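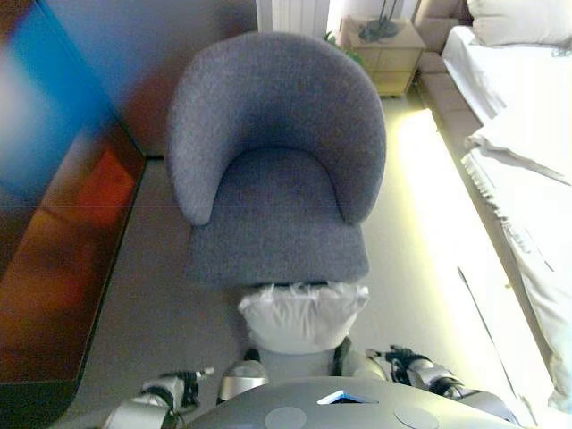

Photo: Darcy Campbell / Trollell project. Head camera view, bedroom site.

Section 4. Setting up and recording a bag-handling session

This section takes you from a parked robot to your first saved episode in a furnished room. It assumes you have finished the arm check in Section 3 and that the Skonunix recorder is installed on the base computer. If you are joining the study from another lab, welcome! The bag task is the one that got most of us hooked on this work, and you should have usable data by the end of your first afternoon.

4.1 Why bags

Our method, Tambunan, learns a motion from head camera video and joint readings together, and it predicts a short stretch of arm movement at a time. Rigid objects are kind to a method like this. A cup has the same outline from one second to the next. A thin plastic bag changes shape whenever a finger touches it, its shiny creases move with the light, and there is no fixed handle for the model to aim at. Getting a policy to cope with that, near real furniture, is the whole fun of it.

The current training set holds 1681 episodes, of which 694 were recorded beside soft seating. Armchairs turned out to be very useful neighbors for the bag. The seat edge gives the robot something to work close to, and the rounded arms limit how it can approach.

4.2 Prepare the room

1. Leave the furniture where the occupant keeps it. We want beds, nightstands and cabinets in their everyday places.

2. Park the robot facing the front edge of the chair. Both arms should be able to open out to the sides without touching the bed or the cabinet.

3. Walk the route between the furniture and tuck in any blanket that could reach the wheels. Fringe is the worst offender. A tassel hanging over the side of the bed is fine if it stays clear of the base and the arms.

4. Look at the live head view and check the light. A bright strip of floor on one side is acceptable. Glare on the chair seat or on the bag's working area is a problem, so move the curtain until it clears.

5. Note any glossy furniture in the room sheet. Polished wood picks up colored reflections that shift as the head moves, and we tag these episodes so they can be tested separately.

CAUTION: Keep the arms away from radiators. The wrist cables can snag on the ribs, and the arm will keep pulling until the force limit trips.

4.3 Start the recorder

1. Power the base, then the arms, then the head. Wait for the chest light panel to come on before you touch the controls.

2. Open Skonunix and choose Bag, Seated Furniture.

3. Press Sync. The two arm streams and the head stream should each show a green bar. If one stays gray, press Sync again before restarting anything.

4. Enter the room code and your initials.

NOTE: The robot's chest plate and both arms should be in the lower part of the head view. Please don't tilt the head up to hide them! Tambunan uses the sight of its own arms to judge distance, and episodes without them go in the reject folder.

4.4 Record an episode

1. Crumple the bag loosely and give it to the robot at chest height.

2. Press Record and wait for the tone.

3. Guide the arms toward the front of the seat at an easy pace. Slow is good. Pausing is good too, as long as the pause is under 11 seconds, after which the recorder splits the file.

4. Let the bag press against the chair if it wants to. Contact with the underside or front edge of the seat is welcome data, and we have plenty of use for it.

5. Finish the move, open the fingers, and draw both arms back.

6. Press Stop, then mark the episode Done, Partial or Dropped. Mark it the way it went. Dropped episodes are kept, and 194 of them are in the training set right now.

CAUTION: Do not reach between the arms while Record is lit. Press Hold first and wait for both joints lights to turn amber.

4.5 What to expect from the results

The nicest result so far came from the Caltetti rooms, where the model had seen none of the chairs before. Policies trained with the soft seating episodes slowed down near the seat edge and re-gripped the bag when it slipped, and we never wrote a rule for either one. Policies trained on bare tables kept pushing. We still see trouble with white bags over white bedding, so rooms with pale sheets are especially wanted.

If your first few replays look jerky, check the sync bars before you blame the model. Send odd ones to Darcy Campbell with the episode number and the room code. Odd ones are very welcome.

Section 5 covers replay and trimming.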